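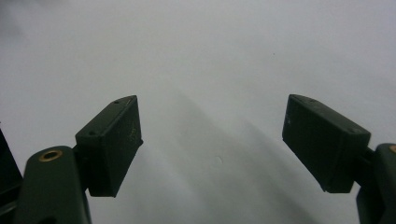

Print this page | E-mail this page

4.2 Opening check before a hand-guided demonstration

Applies to the Cernus hand-held gripper, firmware 319 and later.

1. Clear the work surface. Wipe the finger pads with a dry cloth.
2. Release the trigger. The fingers must open to the stop.
3. Hold the gripper over the bare surface with the pads pointing away from you. 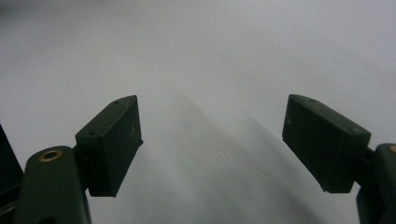
4. Press RECORD. Keep the gripper still for 2000 ms while the zero width is stored.
5. Close the fingers on nothing, then open them to the stop again. Do this 2 times.

CAUTION: Keep loose sleeves out of the finger linkage.
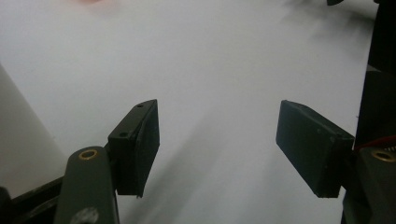
6. Place the part on the surface and demonstrate the task at half your normal speed.
7. Press RECORD to end. Discard any demonstration in which the trigger slipped.

Note: Shadows on a pale surface do not affect the width reading.

Comments (2)

Khurram Janjua: Step 5 fails if I close too fast. Is there a limit?

Josefina Medina: Take a full second each way. See 4.5.

Related
4.3 Demonstrating by remote control
4.5 Trigger faults
6.1 Replacing finger pads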